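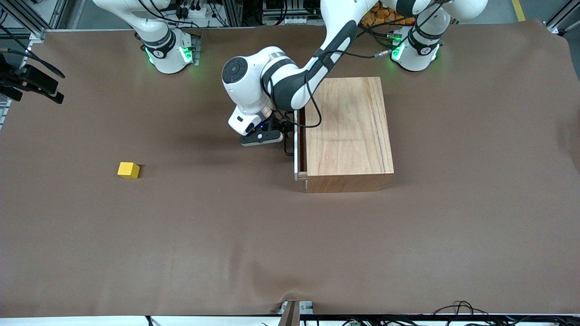 Brazo blanco y negro sobre una mesa cubierta de marrón.

Bivotholm, novela negra. Editorial Novbridge, edición de bolsillo.

Leída en 2 noches, así que reseña rápida.

Pueblo costero, invierno, una conservera cerrada y un muerto en la cámara frigorífica. Lo de siempre, vale. Pero el arranque engancha: una inspectora a punto de jubilarse, una llamada a las cuatro de la mañana y un vecino que confiesa demasiado pronto. Capítulos cortos, 76 en total. Se leen solos.

Lo mejor, los interrogatorios. Secos, sin adornos. El del capítulo 12 lo leí dos veces, y ahi ya sospechaba del práctico del puerto (no digo más).

Lo peor, el tramo central. Casi 4 capítulos de papeleo de una naviera, la Mangubat, que podían haberse quedado en uno. Y la hija de la inspectora aparece, discute, se va. Otra vez. Cansa.

La traducción bien en general, algún diálogo suena tieso. Un par de erratas, un guion suelto. La letra pequeñisima, ojo si leéis en la cama. El lomo aguanta.

El final no lo vi venir del todo. Me faltó saber qué pasa con el barco.

La compré en Biltix, llegó con una esquina doblada. Si os va lo nórdico sin mucha sangre, adelante. La segunda sale en noviembre, caeré seguro.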